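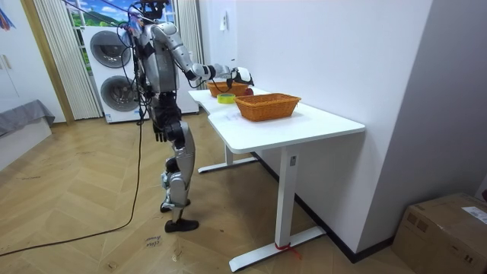
**Fetgate opens its spring story contest**

Friday, October 26, 2018 — Fetgate, the online magazine of space adventure fiction, is taking entries for its next short story contest. Stories may run from 1,000 words up to the length of a novelette, and each writer may send two.

The editors will pick 12 stories for an anthology, to be printed by Pekier in May. Six of them will also appear on the magazine's site. First prize is $400.

Serial chapters are not eligible, and neither is fan fiction. Work already posted on a personal blog can be entered if it is taken down first — the rules page has details.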